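Pundale House, Block C: quarterly fire door and escape route check

Inspection date: 2024-11-08
Inspected by: Yaa Mahama
Reviewed by: Iolanda Teixeira
Job number: 1517
Areas covered: ground floor lobby, stairs A and B, first floor corridor, shared lounge

Key: P = pass. A = advisory, monitor until next check. F = fail, repair needed.

Section 1. Door leaf and frame

1.1 Leaf free from splits, holes and unfilled fixings: P
1.2 Frame firmly fixed to wall, no movement when door is pushed: P
1.3 Gap between leaf and frame no more than 4 mm at head and sides: F
Comment: Stair B, first floor. Gap measured 6 mm at the top corner on the lock side. Leaf has dropped on the top hinge. Rehang before any attempt to pack the frame.
1.4 Gap at threshold within the figure on the door schedule: P
1.5 Glazing beads tight, no cracked panes: A
Comment: Lobby door, one bead slightly raised at the lower left. Pane does not rattle. Refix at next visit. 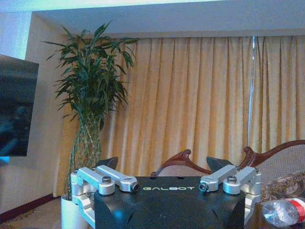
Can the gap at the side of a fire door be closed by fitting a thicker seal?
Only if the seal has been tested for that door type and gap size. A thicker seal taken from general stock may stop the door latching, and the door would then fail item 2.2. Adjust or replace the hinges first, measure again, and record both readings.

Section 2. Closers, hinges and latches

2.1 Closer fitted and securely fixed: P
2.2 Door closes fully onto the latch from any angle: F
Comment: Stair A, ground floor. Fastgate closer stops short of the latch when the door is released from a narrow opening. Latching speed adjusted one quarter turn with no change. Arm shows wear at the pivot. Replace the complete unit; do not fit a new arm to the old body.
2.3 No oil leaking from closer body: P
2.4 Three hinges per leaf, all screws present and tight: A
Comment: First floor corridor, middle hinge, one screw turning without biting. Plug and refix.
2.5 Latch engages without lifting or pulling the door: P
2.6 No wedges, hooks or ties in use: F
Comment: Wedge removed from the corridor door beside the meter cupboard. This was also recorded in March. Residents' notice to be reissued.

Section 3. Seals and signs

3.1 Intumescent strips continuous and unpainted: A
Comment: Stair B, ground floor. Strip painted over for 80 mm near the lock. Replace that side in one length.
3.2 Smoke seals in contact with the frame: P
3.3 "Fire door keep shut" sign on both faces: P
3.4 Exit signs legible from the far end of the route: P
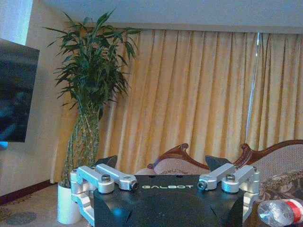
Section 4. Escape routes

4.1 Routes clear to full width: P
Comment: Narrowest point is the turn at the foot of stair A. Keep the existing floor marking.
4.2 Final exit opens without a key: P
4.3 Push bar releases with one hand: P
Comment: Bar stiff for the first part of its travel. Lubricate the bolt guides at the next visit.
4.4 Emergency lights operate on test switch: A
Comment: Fitting 604, stair B half landing, slow to come on. Battery date label missing. Full duration test not carried out on this visit.
4.5 Outside path level and free from leaves: P

Section 5. Actions

Item 1.3: rehang leaf. Arruda joinery, within two weeks.
Item 2.2: replace closer. Arruda joinery, same visit.
Item 2.6: reissue notice. Site office, within one week.
Item 4.4: test fitting and replace battery if required. Kusumov Electrical, within four weeks.
Items 1.5, 2.4, 3.1 and 4.3: carry out at next routine visit.

Reviewer's comments (I. Teixeira)

Item 1.3 is to be measured again after rehanging, with the reading taken at the same corner. The closer under 2.2 must match the power size on the door schedule. The previous sheet left this box blank and the size should be entered before the part is ordered. Item 2.6 stays open until two checks in a row find no wedge.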